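4. Hanging the backdrop

Right, you've got your Unora banner kit out of the bag and the letters are cut. Now for the bit I used to dread. I've done this for the Pelar craft fair often enough to have a routine, so I'll give you mine and you can fiddle with it.

1. Iron the cloth on a low setting, wrong side up. I skip this when I'm running late and I always regret it.

2. Start in the middle of the wall and work outwards. Clip the centre first, then the two ends, then fill in between.

3. Let each panel overlap the next by 7 cm. Any less and you'll get a stripe of wall showing through the moment somebody opens a door.

4. Step right back and look at the top edge before you go any further. It's easy to shift a clip now - it's a misery once the lettering is up.

Caution: the clips in the kit are only meant for the cloth and paper letters. Please don't hang fairy lights, shelves or your coat off them.

Note: if your wall is narrower than the cloth, carry on round the corners. I like it better that way, it makes a snug little booth. 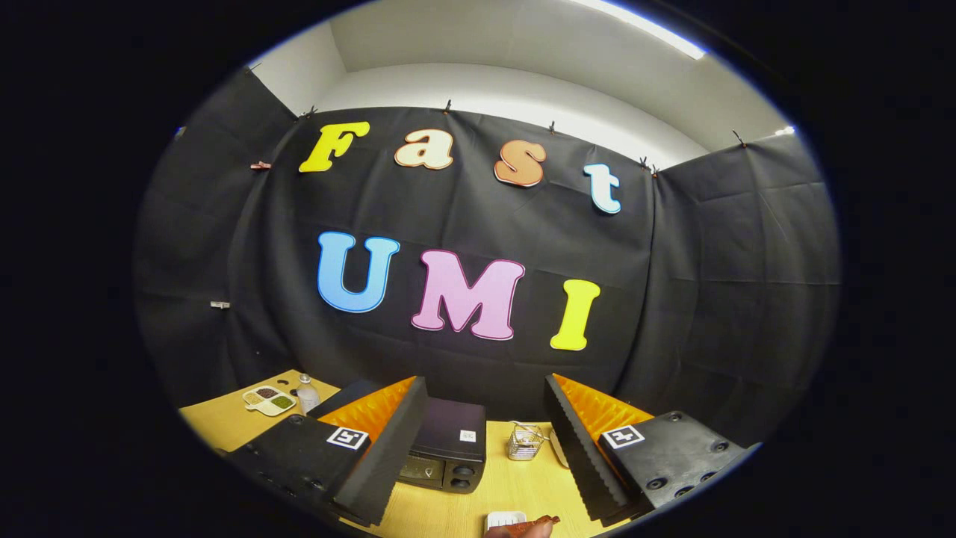 Devendra Rana wrote in to say he does the letters first, with the cloth flat on the floor, and only hangs it afterwards. He reckons it saves his knees and gets the rows straighter. I tried it and half my letters popped off on the way up, but he uses the stronger sticky pads, so do give it a go if you have those.

5. Adding the letters

1. Lay the whole word out on a table first and check the spelling. I once put up "WELCMOE" and left it there till lunch.

2. Stick the first and last letters, then space the rest between them by eye.

3. Press each one for a slow count of 7. Capitals want a pad at every corner, small letters manage with two.

Caution: peel the pads off sideways when you take it all down. Pulling straight out tears the card.

The kit comes with 200 pads, which did me three fairs. Spares are sold under the Prudard name and they fit fine. Keep the backing sheet, as you'll want it in section 6 when we pack everything away.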